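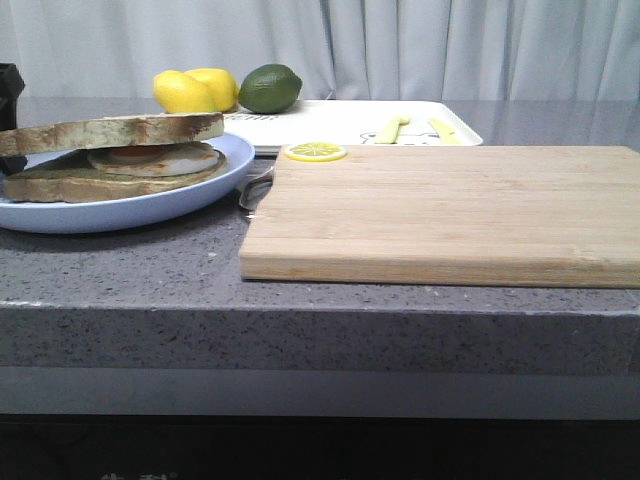
4.3 Working alongside the Gelline at the sandwich counter

Applies to: Nistodell staff kitchens, Blackwood and Vilholm sites. Section revised Oct 24, 2019.

The Gelline assembly unit takes over the repeated part of counter work: placing bread, egg and tomato in order and moving the finished sandwich to a plate. Counter staff remain responsible for preparation, allergen control, garnish and release to the customer. The role shown on the rota as "assembler" is now "counter operator". Grade and break times are unchanged.

Before the shift

1. Press the stop button and check that the status light shows red. Do not reach across the counter until it does.

2. Wipe the counter and the cutting board. Lay the board flat, with its near edge set back from the front lip of the counter. A strip of stone must remain visible along the front.

3. Set the plate to the left of the board. The rim may come close to the board but must not lie on top of it.

4. Place the tray behind the board. Small utensils may be kept on the tray. Whole lemons and limes go at the back, clear of the plate.

5. Open the Layout screen and select Check. If the unit reports "Object not known", remove the item or add it by following section 4.5.

Note: A cut slice of lemon left on the board is treated as garnish and does not stop the check. Clear it before the board is used for bread.

Note: The curtain behind the counter should hang straight. Heavy folds that touch the tray can cause a false report.

During the shift

6. Release the stop button and select Start. The unit waits 10 seconds before its first movement.

7. Keep hands behind the front edge of the counter while the light is green. To add or take away an item, select Pause and wait for amber.

8. Look at each sandwich before release. The top slice may sit at a slight tilt. Reject the sandwich if the egg has slid off the bread or if shell is present.

9. Enter each reject on the screen with a reason. Rejects are used to adjust the unit - they are not counted against the operator.

10. After 3 rejects in a row, select Stop and call the shift lead. Continue the order by hand using the method in section 6.

CAUTION: Knives must not be left on the board or the tray while the unit is running. Return them to the rack after each use.

CAUTION: The unit cannot detect allergens. Orders marked with an allergen are made by hand at the separate counter, without exception.

Changing over between operators

The outgoing operator selects Pause, reads the reject list with the incoming operator and signs out. The incoming operator repeats steps 4 and 5, then signs in. The unit will not restart under the previous sign-in. Allow 6 minutes for the changeover; this is paid time at both sites.

Each operator keeps at least one hand-assembly period per week. These periods were added to the rota in July and may not be exchanged for machine periods.

Error 33 after sign-in means that the layout check has expired. Repeat step 5.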